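From: Martti Rissanen
To: workroom list
Subject: Re: Dividers, cables and the floor under them

On the second floor, the day group wrote:

> We would like to know if the panels can be pushed back to the long wall
> in the evening. We tried it in April and the big one would not go all
> the way. Something was in the way on the floor and we did not want to
> pull on it. Also, is anyone keeping the list of what is plugged in
> where? The old sheet by the door still shows the desks from before
> the move and has the Frota lamps on it, which went downstairs.
>
> One more thing. Two of us would like the panels left where they are
> because of the glare after lunch. So please do not decide this
> without asking.

Thanks for writing this up. I will take the points in order, except the glare, which I will leave for the end.

The panels can be moved in the evening. They were bought as movable dividers and there is no rule against moving them. The trouble is what collects under and beside them. I went up at 4 p.m. and looked along the bottom rail from the floor, because from standing height you see the panel and not much else.

There is a small white box sitting against the rail. I take it to be a power adapter or an outlet block, and I did not unplug it to find out. A white cable lies in a loop on the floor near it and goes under the bottom edge of the panel. A small dark round thing is lying by the loop. More thin white cable is in a tangle on the left, next to the white pole, close to the frame leg with the caster.

I think the cable is the answer to why the big panel would not go. If the bottom edge comes down on it, or a caster meets it, the panel stops, and pushing harder is the wrong thing to do. You were right to leave it.
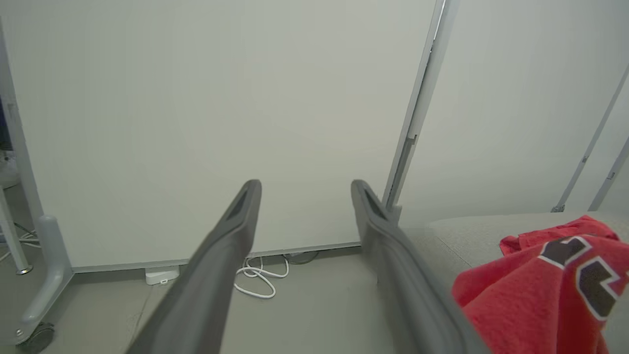 1. Before moving a panel

Look at the floor on both sides first. The rail sits low and a cable can be lying across its path without showing from the front. Go around to the back and check there too. Pick up anything small. A cap or a washer is enough to stop a caster, and the casters on these frames are not large.

If a cable runs under the panel, do not drag it through from one side. Find out where both ends go. If it belongs to somebody's desk, ask them to shut down what they are running and unplug it themselves. If they have gone home, leave the panel and try again the next day.

2. Moving it

Two people, one at each post. Hold the post and not the face of the panel. Release the brakes on every caster that has one, then roll it slowly. Do not lift one end over a cable. I know it looks quicker, but the other end swings when you do that and the last time it took a mark out of the wall by the sink.

Put the brakes back on when it is where you want it.

3. Cables

I would like us to stop leaving spare length on the floor. Where a cable is too long, coil it loosely, put a strap around it and hang it from the desk frame. I have a bag of Trirnar straps in the supply cabinet, second shelf, behind the printer paper. They are the soft kind and can be used again. Please do not use tape. It leaves glue on the cable and then the cable picks up everything on the floor.

Adapters and outlet blocks should be up off the floor as well. The Fellesitz desks have a tray under the back edge that is wide enough. The older desks do not, and for those I can order a clip-on tray from Vekton. Tell me if you need one and which desk it is for. I have asked for 4 to begin with and can add to that until the order goes in.

As for the white pole, I do not know whose it is. If it is yours, please either use it or put it in the storage room. The same goes for the tangle next to it. I will not throw anything out, but I will put it in a box with a note on it at the end of the month.

4. The list by the door

The old sheet is mine and it is out of date, so please ignore it. A new one will go up in the same place. It will have one line per outlet, with the desk it serves and the name of the person using it. If you change something, write it on the sheet in pencil and I will type it in when I do the rest. The Frota lamps are off the list. They are in room 17 on the first floor and they are staying there.

For anyone who needs to report a dead outlet, the building desk is still at extension 1507. Give them the number on the outlet plate. They will not come up for "the one by the window."

5. The glare

I have no opinion on this and I would like the people who sit there to settle it. My suggestion is that the panels stay where they are during the day and go back to the wall only when somebody needs the open floor in the evening. Whoever moves them puts them back before leaving. If that does not suit the two of you who wrote about the light, or if the evening group thinks it is too much rolling back and forth, please reply to the list and not only to me.

If the panels do end up staying in one place for good, we could look at running a floor channel for the cables. I have not priced that and would not want to before we know where the desks are going.

Also, somebody left a tape measure on the windowsill. I have it in my drawer.

Martti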